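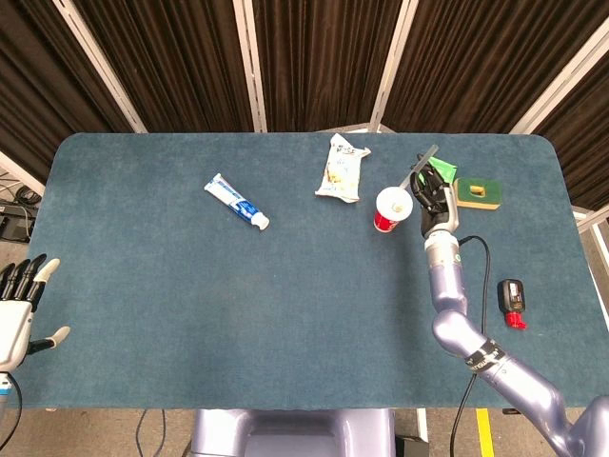
Photo: Ieuan Beddoe, Castholm

December 28, 2021

Second full day on the cup trials. Corinne has the method written down properly now, so I'll only note what differs from the October version.

In October we scored a trial as pass or fail and left it at that. The failures piled up and told us very little, as a bad grasp and a bad approach got the same mark. From this week each trial is split into two stages, grasp and placement, and each is scored by itself. Placement isn't attempted if the grasp is judged unsafe. The trial then goes in the log as 'not reached' and stays out of the placement figures. Corinne wanted it counted as a miss. I argued against, and we've agreed to report both ways and let the reader choose.

The thin items remain the hard ones. A long slender tool held in a closed hand turns slightly about the grip, and a small turn at the fingers becomes a large error at the tip. The planner assumes the item is fixed in the hand once the fingers have closed. I've known this was wrong since Mirnwood and have been putting off dealing with it.

The change I tried today is dull but cheap. After the grasp the arm stops, the tip position is estimated again from the head view, and the path to the cup is planned from that estimate. Previously the path was planned once, before the grasp. The pause costs about 2 seconds.

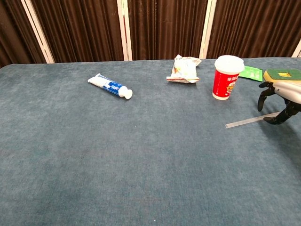 The other items stay on the table in every trial. Clearing them would make the tip easier to find, but the October numbers were taken with clutter and I want the comparison to stand. Positions are changed between blocks from Corinne's list, and neither of us is allowed to tidy.

Log now stands at 262 trials over both conditions. The plan asks for 100 with the second estimate and we have 90, so the remainder is for tomorrow morning. I haven't worked out the rates and won't until the block is full. I did that in October, saw a good run, and stopped too early.

Clear plastic is a separate problem. The depth reading goes straight through it to the cloth, and the estimate of the tip then lands on the table surface. Ieuan suggests using the outline from the colour image only and taking the height from the finger positions. Worth an afternoon. It would need its own condition in the log, which Corinne won't like this late.

Other matters:

- Wrist offset checked before the first block and again after lunch. No change worth recording.
- Jenkins still want the raw logs by file transfer. Ask whether they need the joint data or only the scores.
- The draft from Clestgate uses 'success' for both stages. Needs two words – I'd suggest 'held' and 'placed'.

Left at six. Cell powered down, curtains left as they were, log copied to both drives.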